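We use cookies to keep this site running and to remember that you have already seen this notice. Accept | Manage settings

Seam-first grasping

Seam-first grasping is a method in robotic laundry handling in which a robot looks for the sewn joins of a garment before it tries to work out what the garment is. It was developed at the Hillent workshop in Zoltthorpe by Tahmineh Ghaffari and Csenge Pálfi, and is best known for its results on sweatshirts, a class of object that had been giving the field a bad time for years.

The method is sometimes called "seam following," although its authors use that name for something else (see Terminology) and have asked people to stop. People have not stopped.

Background

Folding a shirt is a task most people learn as children and do badly for the rest of their lives. For a robot it is harder. A crumpled garment has no fixed shape, hides most of itself from any camera, and changes its arrangement the moment it is touched. The usual approach in earlier work was to lift the item by its highest point, let it hang, and then guess from the outline which part was being held. This worked well on towels, which have four corners and few secrets.

Sweatshirts, hoodies and jerseys did worse. A hanging sweatshirt grasped at mid-sleeve looks a good deal like a hanging sweatshirt grasped at the hem, and a system that mixes the two will fold with great confidence in the wrong direction. Ghaffari's early notes describe one such fold as "a complete success, geometrically."

Heathered and space-dyed knits added a second problem. The short streaks of color in these fabrics give a vision system plenty of edges to find, nearly all of them meaningless. A join between panels, by contrast, may show up only as a low ridge and a slight change in the angle of the streaks.

Method

The robot begins with the garment in a heap and makes no attempt to lift it. A small camera at the wrist is brought in low over the cloth, and the system searches the close view for long, smooth lines where the direction of the knit changes from one side to the other. Each candidate line is scored on three things: length, evenness of curve, and how well the difference in knit direction holds up from one end to the other. Fold edges, which tend to be softer and brighter on one side, are scored separately and kept on a second list.
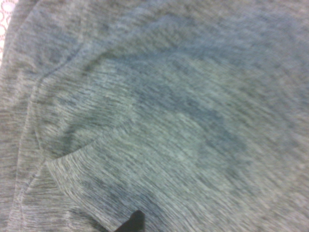

Wrist-camera view of a heathered knit, with a curved seam at left and a fold edge near the fingertip.

Once a seam has been chosen, the gripper moves to a point beside it and closes on a pinch of cloth. The seam is treated as a landmark, and the system compares its curve with a small library of garment joins: shoulder, side, armhole, hood. Only after this comparison does it commit to a first lift.

Motion blur is left in. The original design called for the arm to stop before each picture, which produced clean images and a robot that took most of the morning to consider a sleeve. Pálfi removed the pauses and retrained the detector on frames taken while the wrist was moving. Accuracy dropped a little and everyone got to go home earlier.

Shadows are handled with less elegance. A hollow in soft cloth can produce a dark patch with a faded outline, which the first version of the detector often took for a neck opening. The current version ignores any dark region that lacks a firm border. This rule is written in the code as a single line with a long and irritable comment above it.

Training data

The detector was trained on the Rahimi set, a collection of 3021 close views of clothing gathered at Zoltthorpe and labeled by hand. Labelers traced each visible seam and marked where it was lost under another layer. Two labelers were assigned to every picture, and where they disagreed a third was brought in to disagree with both. Pictures that could not be settled were kept in the set under the label "unclear," which later proved useful, as the detector learned to report the same thing.

Results

In the main trial the robot made 300 first grasps on heaped garments. It chose a usable seam in more than 60 percent of cases, against a much lower share for the lift-and-look method run on the same arm. The remaining attempts were divided by the authors into wrong seams, folds mistaken for seams, and a category named "other," which includes the drawstring.

The gain was largest on sweatshirts and smallest on T-shirts, whose side seams are thin and in some cases do not exist. On towels the method performed worse than the one it was meant to replace. A towel has hems but no joined panels, and the system would search it politely and at length before giving up.

Criticism

The most common objection is that the method depends on clothes being sewn in familiar ways. A tester at Atilico, a maker of laundry equipment, reported that decorative stitching defeated it almost every time, and that one jersey with false seams across the chest was folded along each of them in turn. Ghaffari replied that the robot had read the garment correctly and that the complaint should be sent to the designer.

Others have pointed out that the trial measured only the first grasp. A good first grasp makes a good fold more likely, but there are many steps between the two, and the published work is brief on the subject of those steps. Pálfi has agreed with this in print – twice – and described a full folding trial as "next," a word that has now appeared in both of the group's papers.

Terminology

In the group's own writing, "seam-first" refers to finding a seam and using it to choose a grasp. "Seam following" means sliding the closed fingers along a seam to reach a corner or cuff, a separate skill with a separate set of failures. A later system combining the two is called Hillent 3. There was no Hillent 2, or at any rate none the authors will discuss.

See also

Cloth manipulation
Garment state estimation
Wrist-mounted cameras
Towel folding

This article was last edited on 23 March 2024. Contact the editors | Copyright and reuse | Back to top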